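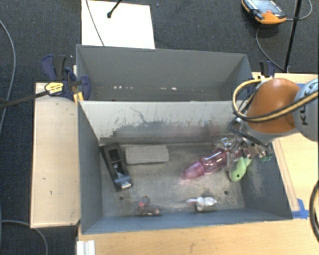
Beltden, September. The family company Prestumico opens its new returns hall in Beltden this month and will take back used packaging from shops in the whole region. Until now the shops had to pay for the transport by themselves. From September the service is free for every member shop. Goods are collected in large gray bins with an open top, and a shop can keep up to 3 of them at the same time.

2 min read

"Our customers asked for this many times, and we are glad that we can offer it before the winter season," says managing director Verena Ortner. The hall has 30 employees and space for 2000 bins. The partner Vurkier is responsible for the transport.

Shops can register until the end of the month. Questions of the press are answered by Vinzenz Koller, Prestumico, every morning from 9 a.m.

3 shares | 0 comments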